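### 4.2 Makeshift storage and the surfaces that collect it

Shared rooms are rarely furnished by anyone with a plan, and the rooms we visited in Trurnstead were no exception. Of the 16 rooms in the study, 9 had at least one repair done in cardboard and tape. Viktória Pap's interview notes use the word "temporary" for all of them. One respondent applied it to a patch she had already retaped twice, and seemed puzzled that we wanted to know when it would come down.

We coded a repair as settled when people in the room had stopped mentioning it unprompted. Cardboard reached this stage faster than any other material. Tape was noticed longer, mostly by those who had put it up and felt it could have been straighter.

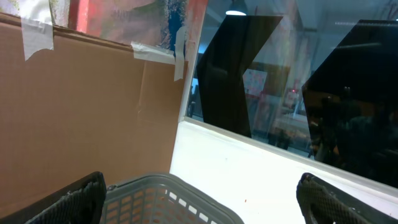 Tables are a different matter, as everyone has an opinion about them. The group using the Brusoma room told us on a Monday that the table was to be kept clear, and had a written rule to that effect. The rule did not say clear of what. Following Vasić's scheme, we sorted tabletop items into residents (things that live there), guests (things put down for a moment) and squatters (guests that have outstayed the moment). Bottles gave us the most trouble. A bottle in use is a guest by any reading, but the same bottle set down with its cap on can pass for a resident within the hour, and our two coders disagreed on bottles more than on everything else put together.
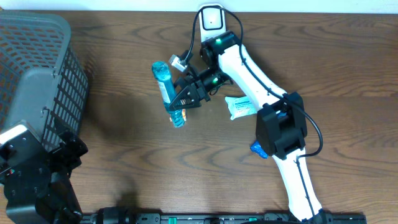

**Figure 4.** A clear plastic bottle of blue liquid, held at a tilt over the wood-grain tabletop.

The usual answer to squatters is a basket. Baskets are cheap, they can be carried off in one trip, and they turn a scatter of objects into a single object, which most respondents counted as tidying. Norbert Szénási, who coded this part of the material, argued for a separate category of "contained clutter". I resisted this for 2 drafts and then gave in – the data were on his side, and so was the page limit. 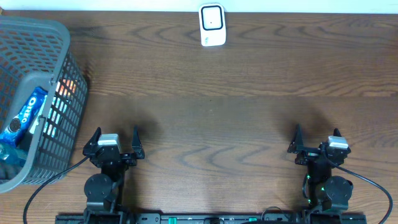

Food deserves a note of its own. Respondents were firm that snacks did not belong with supplies, and just as firm that the snacks presently found with supplies had been put there by someone else. We did not pursue the question of who. In the coding, a packet of cookies kept in a basket counts as contained clutter until opened, after which it is a guest and usually a brief one.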